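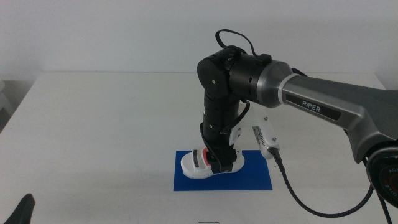

TASTUTWOOD, August

ok so the founder of Iltivero did NOT show up to his own launch party last night. thread

Invite said 9. Doors open, DJ going, little fish things on trays. No founder. People kept looking at the stairs.

Meanwhile his ex - the one who runs Jundico now - walks in on the arm of the Kjærgaard heir. Yes that one. Whole room went quiet and then very loud

She's 35, he's 67. They stayed by the bar, held hands, left before the cake. She wore the green coat from the divorce hearing. I gasped

Two people who work for him told me he was "stuck on a call". Another one said he was in the car outside the whole time with the engine running. Pick your favorite 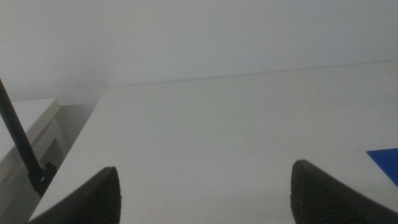

and the cake!! had both company names on it. From before the split. Somebody scraped hers off with a knife and you could still read the J

His publicist texted me at 2 am asking me to "hold off on the coat". Sorry, already posted the coat

Jundico's people say the couple are "good freinds". Good friends don't feed each other olives imo

Anyway Iltivero says there will be a second, smaller party. No date, no place. I am told the ex is invited again - her assistant says she hasn't decieded

going to bed, DMs open if you were near the olives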